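Drovside Paper Handling: README
Release 2, with errata. Please read the errata first. We didn't, and we wrote them.

What this is

Drovside is a set of head-camera recordings of people handling loose office paper: gathering it, squaring it, folding it, picking one sheet off a pile. It was recorded at the Ostden site to train two-armed policies for the Karppinen sorting cell. There are 568 episodes, each with head video, wrist pose for both arms, and a fault log that turned out to be the most educational file in the release.

Wrist pose comes from square marker tags on both wrist rigs. The solver looks for the tags in the head video and works out where each wrist is. When it can see the tags, it is very good. When it can't, it guesses, and until February it guessed with total confidence.

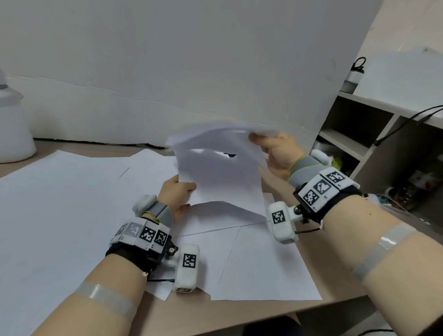 Gathering and folding a bundle, both wrists tagged.

What went wrong

Release 1 went out with a bug in the pose filter. If the tags on one wrist were lost, the filter was supposed to mark the pose as invalid after a short gap. A flag was read backwards, so it carried the last known velocity forward and marked the result as good. A hand that was moving right when its tags dropped out kept moving right – through the shelf, through the wall, and in one memorable episode well into the parking lot.

The videos were fine. The numbers attached to them were fiction, and the validation script passed them all, having been written to check that the numbers existed.

We found out the expensive way. A policy trained on Release 1 was loaded onto the Karppinen cell on a Saturday, with the speed limit set to 90 percent by someone who wished to go home. It picked up a stack of paper nicely, lost interest in where its right arm was, and swung that arm into the light guard. The protective stop worked. The paper feeder did not survive. No people were inside the fence, and that part of the procedure we are happy to recommend.

Why paper is hard on this setup

Paper is large, white and flat, and it likes to come between a camera and whatever the camera wanted to see. The tags are black on white. Overexpose the white and the tag borders go with it. A thick stack held upright is a worse case than a single sheet, and a stack that hasn't been squared is worse again, with edges going everywhere.

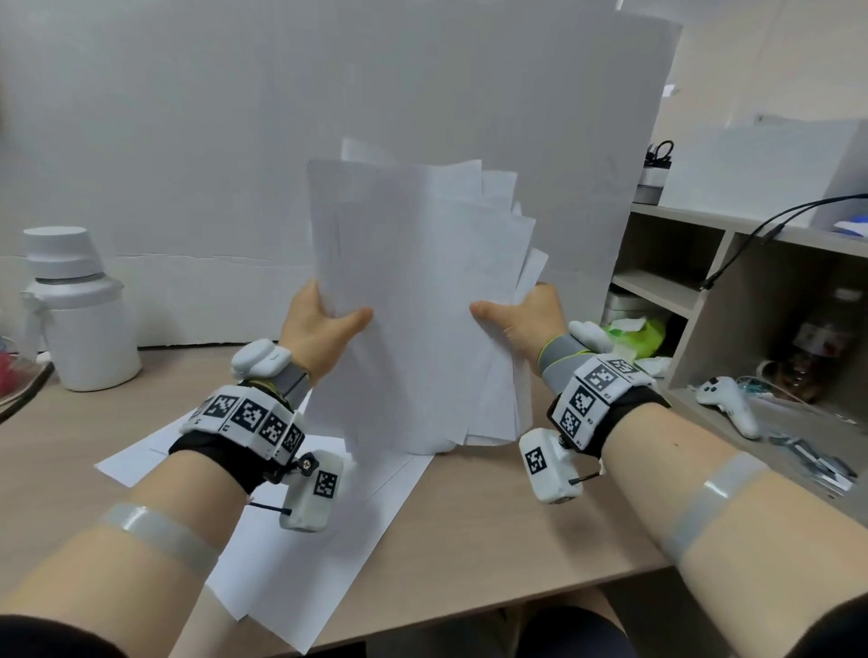 Can I repair Release 1 by smoothing the wrist poses?
Smoothing makes the bad poses look more believable, so please don't. Delete the Release 1 pose files and download the new ones. The video files haven't changed and don't need to be fetched again.

What changed in Release 2

All poses were solved again from the original video. Gaps longer than 60 milliseconds are now marked invalid and left empty. Some 50 episodes had so little usable pose left that we moved them to a folder called video_only. They are still good for visual pretraining and for humility.

The validation script now rejects any wrist that leaves the workspace box. It also rejects any wrist that moves faster than a wrist.

Known problems that remain

Left and right are solved separately. When the hands do different jobs, such as holding the stack with one and lifting a sheet with the other, one side may be valid while the other is empty. Check the validity column per side. A loader that checks only the left side will give you half of our Saturday.
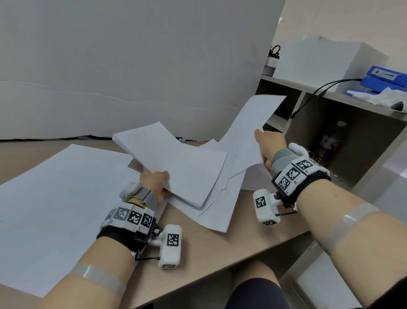
The Trullton group wrote in after the first errata went up to say that they had seen the same drift in their own runs, had blamed their gripper for it, and had replaced the gripper. They asked that the validity column be made impossible to ignore. The loader now raises an error if you don't pass a setting for it, and they have since written again to say that this is annoying.

Before you run anything on hardware

Replay the recorded poses in simulation first, at full length. Start real arms at the lowest speed your controller offers. Keep the fence closed and the stop button within reach of a person who is watching the arm and has no other duties.

Report faults with the episode number, the side, and the loader version. "It went weird" has been received several times and is filed under parking lot.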